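Trandetti Control 2

Software de planificación y control para manipuladores con mano multidedo. Calcula trayectorias sin colisión en cocinas, con cajones y puertas como obstáculos móviles.

Ciclo de control: 500 Hz
Replanificación: 80 ms
Interfaz: C++ y Python
Percepción: módulo Amum (opcional)

La apertura de cada dedo se configura por perfil de objeto.
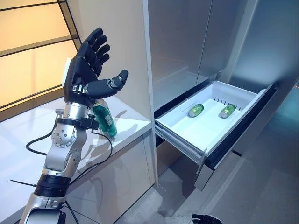
Los perfiles se editan en texto plano y se recargan sin detener el controlador. Licencia por equipo. Distribuye Nolport.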